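4.2 Workspace rules for shared benches

The rules in this section apply to any bench on which two arms can reach the same glassware. They were drafted by Ningsih Khoo and Hakim Rahman for the Lirkcombe site and then adopted, with small changes, at Kundholm. Each rule is written so that an operator can check it by eye before a run is started. Rules that could only be checked from the log files were moved to Section 5.

R1. Before power is applied to either arm, all glassware must stand on the tabletop or in a rack. No vessel may be left between the fingers of a gripper.

R2. The gripper must be open and clear of every object when the operator signs the start sheet. A closed gripper is treated as a loaded gripper, even when it holds nothing.

R3. Test tubes are kept in a rack with fixed holes. Beakers may stand free, but only on the side of the bench assigned to them in the task sheet. 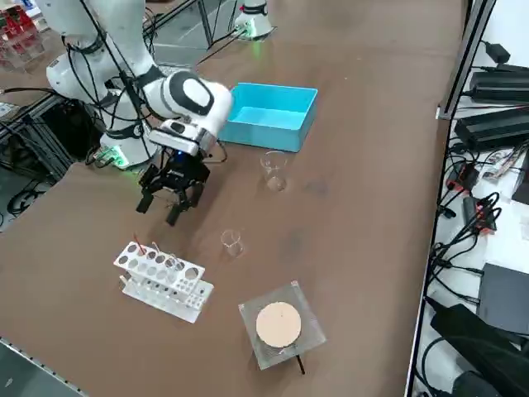 Figure 3. Bench layout with a beaker task: arm with two-finger gripper, open box, two glass beakers and test-tube rack.

R4. Power supplies and connectors are placed off the tabletop, on a separate shelf. Cables from the arm base may cross the table, provided that they stay outside the area in which vessels are picked up or set down. The first draft banned all cables from the tabletop; Uriel Ocampo objected that this could not be met without moving the mounts, and the wording was relaxed in April.

R5. A status light is not proof that an arm is safe to approach. The operator must confirm the stop state on the control screen — and say so aloud if a second person is present — before reaching over the bench.

Compliance was reviewed over 765 runs. In 22 of these, the reviewer recorded a breach of at least one rule, most often R3. Four runs were excluded from the review because the start sheet had not been signed. Breaches of R2 were rare but were given more weight, as an arm that starts with a closed gripper may strike a vessel on its first downward move.

Tirta Simanjuntak and Ursina Gisler reviewed the sheets separately. Where they disagreed, the stricter reading was kept.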